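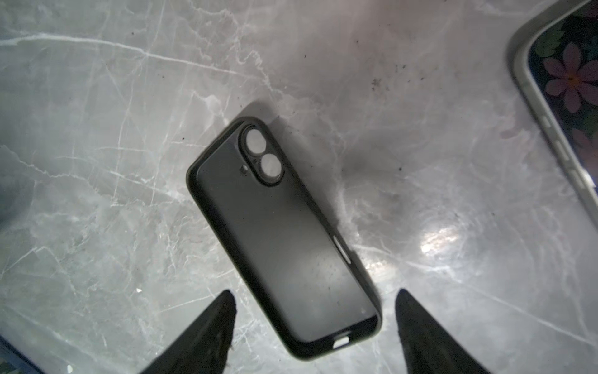 4.2 Objects that stay after their partner has left

In the previous section we discussed the items which the participants called useful but did not use. We now come to a smaller group, which we name "left-behind accessories". By this term we mean an object that was made to fit one other object, and that remains in the home when the other object is sold, broken or given away. Typical examples in our material are lids without a pot, chargers, lens caps, remote controls, watch straps and covers for phones. The inventories from Zirkach and Grustwood contain 123 objects of this kind, spread over 22 households.

The participants did not find it easy to explain why they keep these things. When Laine Petrauskas asked directly for a reason, the first answer was often very short ("it was in the drawer", "I forgot it"). Only later in the conversation, usually when the person held the object in the hand, a longer answer came. For this reason we do not treat the first answers as the real motive, and in the coding we gave more weight to what was said during the walk through the rooms.

Three explanations appeared regularly. The first is the expectation of a return. A woman in Grustwood kept the lid of a casserole for many years and hoped to find a similar casserole at the flea market. She had looked for it, but not often. The second explanation is condition. If the object is not damaged, it feels wrong to throw it away, even if nothing exists in the household that it could serve. Phone covers are a clear case of this. A plain dark cover such as the one in Figure 3 has a slim shape with a raised rim, and its camera cutout has two lens openings, one above the other. This layout decides which phones it can serve, and a newer phone may need a different one. The owner sees an object in good order, and at the same time he has no phone to put in it. Of the households in the sample, 19 had at least one cover in this situation, and in 5 of them the participant could no longer name the model for which it was bought.

The third explanation is more difficult to separate from the others. Some participants said that they would give the object to another person, and they had already somebody in mind – a nephew, a colleague, a neighbor with the same type of kettle. In most cases this person had not been asked. Magagula suggested during our discussions that the imagined receiver works as a kind of permission: the object is already promised, therefore the owner does not have to decide about it now. We find this reading convincing for small objects. For larger ones, for example the side parts of a baby bed, the receiver was more often a real one, and a date for the transfer had sometimes been agreed.

It is also necessary to say where these things are kept. They were seldom together with the objects in daily use. They lay in a second kitchen drawer, in a shoebox, on the top of a wardrobe or in a bag behind a door. Naqvi, who made the floor plans in Zirkach, noted that such places have no fixed name in the family. One man called his "the place for cables", although it held mostly keys and the feet of an old sofa. When families moved to a new apartment, the content of these places was normally packed without sorting and arrived complete.

Our results differ here from what we expected at the start of the project. We had assumed that a change of home would be the main moment of disposal. In the interviews, however, disposal was connected more with visits. When relatives were expected and a bed had to be made free, the shoebox was opened and part of it was thrown away. We return to this point in section 5, where the diaries are analyzed.

One limitation should be mentioned. The inventories were made together with the participants, and it is possible that our presence changed what was shown. Two persons discarded several objects while we were still writing them down. We left these objects in the count, with a separate code.

Figure 3. Phone cover with raised rim, lying with the back side up.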